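Home | Posts | Notes on Practice | Reading Log | Contact

Four months of the evening review

In March I finished the coaching course at Akley, and the one piece of homework I kept doing afterward was the evening review. I am writing down how I run it now, since the version in the course workbook did not survive contact with a normal week.

The workbook version has 12 prompts. You answer all of them in full sentences before bed. I timed myself during the first weeks and it took most of an hour on a good night. On a bad night I skipped it, then skipped the next one too. Lợi Huỳnh, who was in my practice pair, had the same trouble and solved it by answering the first prompt only. Her notes were short but there were no gaps in them, and when we compared notebooks hers was the more useful of the two.

So I cut the list down to 4 prompts:

1. What did I say I would do today?
2. What did I do?
3. Where did my attention go when it left the task?
4. What is the first action tomorrow?

The order matters. If I start with the second question I tend to rewrite the first one to match. The fourth has to be a physical action that can start without a decision. "Work on the Keka proposal" fails that test. "Open the Keka file and write the heading for section two" passes.

I cap the whole thing at one page. Loureiro, the publisher of the workbook, sells a refill pad with wide lines, and a page of that comes to less than you would expect. I have a total of 331 entries counting the old ones from before the course, and the short ones are the ones I reread. Definitions also help. I count something as done when another person could pick it up and use it. Before I settled on that I had a third category, "mostly done," and it grew until it held nearly everything.

The weekly step is separate. I read the last seven pages and underline any sentence that appears in more or less the same words twice. Repeated sentences are the only material I take to a coaching session. Định Bạch, my coach, asked for this after I arrived at one session with 1,000 words of summary and we spent the time on the summary. With underlined sentences we start on the first one and usually stay there. 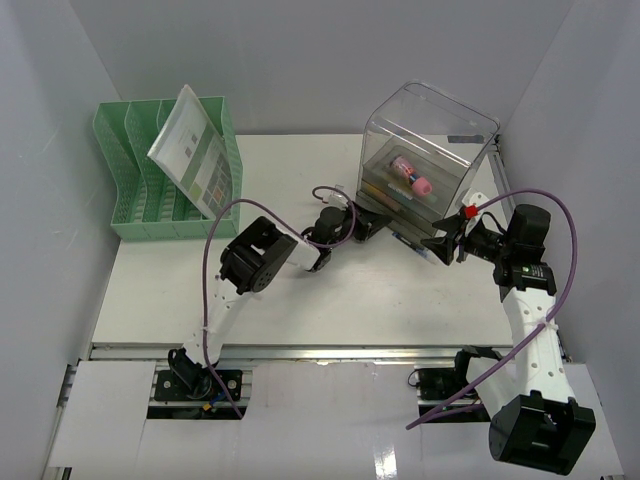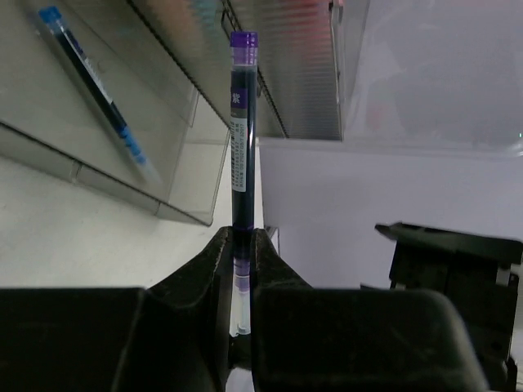 Pen and paper beat the app for me, and I gave the app a fair run. Jellov has a decent journaling screen with reminders and a search box, but typing let me go back and smooth things over, and by the end of the session the entry read like a report to a manager. Ink keeps the first version. I use one color for the daily answers and a second for the weekly underlining, and the second one is purple, like the ink pen or refill with the 紫 on its band and the purple cap. It stands out against black handwriting without looking like a teacher's correction — red did that to me for weeks. Finished pages go in a binder by month.

Two things are still unsettled. I have not found a good way to handle travel days, where the first answer is "get there" and the rest follow from it. For now I write the date and a dash. I am also not sure the third question belongs in the daily list. The answer is my phone on most nights, and writing the same word over and over has not changed how often I pick it up. I will move it to the weekly page for a month and see if I miss it.

Contact | Copyright, all posts by the author | Back to top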